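April 10, 2024

3 min read

Long one today, and my forearms are sore, so typing is slow. I was supposed to spend the whole day on the planner and ended up splitting it between the planner and the grippers, which is how most of my weeks go lately.

The morning was all timestamps. The two grippers each keep their own clock, and the merge script has been lining them up by the first sample it sees on each side. That's fine for a short take. On a long one the left and right streams slide apart, and by the end the policy thinks the right hand lets go of a corner while the left is still traveling. I'd been blaming the network for this since last week! I rewrote the merge so it fits an offset and a slope over the entire take, reran it on yesterday's folder of 1157 clips, and the fold trajectories look so much saner now. Elbows of the curves line up and everything. I did a little lap around my desk.

Then cloth. We're still on the blue one, and I still think it's the right choice against that white wall, because the segmentation mask comes out clean without me babysitting the thresholds (the old cream towel was a nightmare on the cream surface, obviously, I don't know what we expected). The step I care about most is the stretch. Both top corners pinched, pull until the top edge is close to straight, and stop. The planner reads that edge as a line and takes its fold axis from it, so if there's a deep sag it picks some silly diagonal and the rest of the plan is garbage.
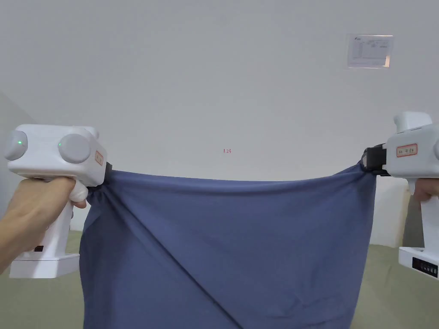

Afternoon: the pinch detector

Okay, so this is the part I want to remember. The detector decides "grasped" from finger opening alone, and cloth is so thin that an empty close and a good close look nearly the same to it. I've been adding a second vote from the gripper camera – crop the patch right at the fingertips, ask whether there's fabric bunched between them, and only then let the state machine move on. It's a tiny network, it runs in 9 milliseconds, and I'm weirdly proud of it.

What it hates is a cloth that's half flat and half twisted. The flat part gets a lovely high score as "cloth, at rest," the twisted bit by the fingers gets "cloth, held," and the two votes fight over one label. I think the answer is to stop labeling whole images and label just the tip patch, plus a separate tension flag for when a band of fabric is running off toward the other hand. That means redoing the labeling tool. Ugh. But Sita (our labeling tool, named before my time) already has a polygon mode nobody uses, so maybe one evening of work and not a week.
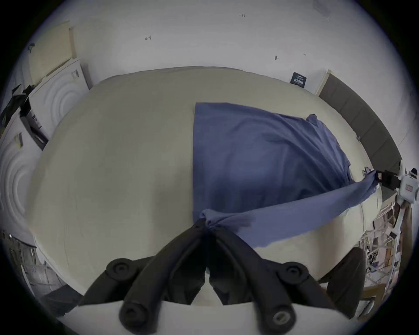
Ettore Ferraro thinks I'm overcomplicating it. He said over lunch that the tension flag should come from the controller, that we already know how far apart the two hands are, and that if the distance is near the cloth's width then it's tight, end of story. And he's right for two top corners! He's wrong the second one hand grabs somewhere in the middle, where the width tells you nothing. We went back and forth until my soup was cold. We're going to log both and compare on the next 10 takes.

Still to do tomorrow:
- push the merge fix to the Jovis branch and write a real commit message this time
- tip patch crops, bigger margin on the left side
- ask Berport if they still want the October version of the file format, or if I can finally drop it

Bed. I can still feel the trigger in my index finger.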